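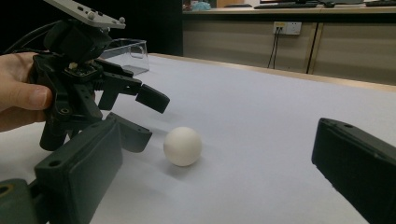

Dorville Table Tennis Club
Minutes of the members' meeting, January

Present: Kathleen Fahy (chair), Domingo Gaete (minutes), 8 members.
Absent with notice: Jellitz, Horgan.

Meeting was opened at 7:05 p.m. The minutes of the last meeting were read and accepted with one correction: the away match against Irnov was lost 4 to 8, and it was written the other way.

1. Hall times
The school asks us to finish by 9:30 p.m. from next month. Kathleen will write to ask if we can start earlier — the juniors would prefer it also.

2. Balls
The last order is almost finished. It was discussed if we should buy the cheaper kind for training and keep the better ones for matches. Four members were for this, three against, one had no opinion. Domingo will order one box of each and we decide after the Irnov return match.

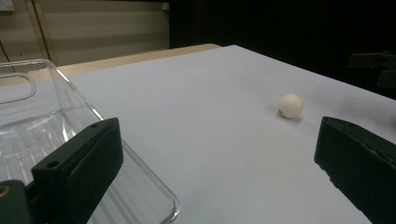 Item 2: white ball

3. Money
The balance is $67 after payment of the hall. Two members have still to pay for the autumn. They will be reminded by letter.

4. Return match with Irnov
We play at home. Drivers are not needed, but somebody must bring the second net, which is at Horgan's house. Kathleen will call him.

5. Other
The lock of the side door is still difficult. Domingo will report it to the school again.

Meeting was closed at 8:20 p.m.
Minutes: D. Gaete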